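Kapitel 6
Mehrfingerhände im Vergleich

Xuelian Jin, 27.02.2021

Wer eine Roboterhand auswählt, liest zuerst das Datenblatt. Traglast und Zahl der Gelenke sagen aber wenig darüber, wie sich ein Griff am Werkstück verhält. Dieses Kapitel vergleicht deshalb die Hände Fakberg und Vistwood an derselben Aufgabe: Schraubendreher in einen Halter mit Lochreihe stellen.
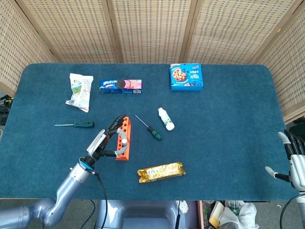 Abb. 6.1: Linke Hand am orangefarbenen Halter, zwei Schraubendreher liegen auf der Matte.

Beurteilt werden Griffansatz, Ausrichtung und Ablage. Der Ansatz entscheidet viel — ein Finger zu nah am Schaft, und das Werkzeug kippt vor dem Loch. Grundlage sind mehr als 500 Versuche mit gleichem Regler. 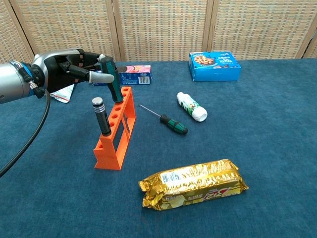

Schwieriger ist das Loslassen. Öffnen die Finger ungleichmäßig, nehmen sie den Griff seitlich mit. Abschnitt 6.3 behandelt dazu die Reihenfolge der Gelenkbefehle.

Zuletzt erschienen
Kapitel 4: Kameras am Handgelenk
Regler Feng: Korrekturen

Kommentare
Borkwood: Gilt 6.3 auch für Dreifingerhände?
mh_k: Im Kapitel 4 fehlt die Tabelle.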